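The Long Lunch Is Coming Back to Galthorpe

July 2019

Twelve-thirty, and Trilok Bajpai has already turned his phone face down. Two courses. No laptop. He runs a print shop on the hill and used to eat crackers over the sink - ten minutes, tops.

Not anymore. A few offices in Galthorpe now shut for the full hour, some longer. Garg, the payroll firm, went first. Grumbling at first, then less of it. Their people come back slower on the stairs but quicker on the phones, or so the manager claims.

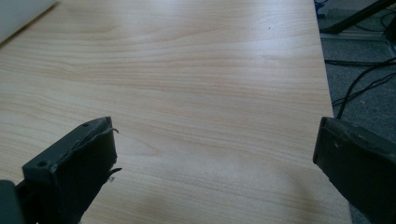
The cafes noticed. Nestero put soup back on the menu and sold 102 bowls in its first week, most of them to people who sat down. Sat down! The owner had been ready to drop lunch alltogether and go coffee only.

Cost is the sore spot. Lunch at Zirnine runs $40 for two, and thats without dessert. Plenty of regulars bring a sandwich and find a bench by the canal instead.

Bajpai doesn't care which. "Eat it sitting," he says. Then he orders the pie.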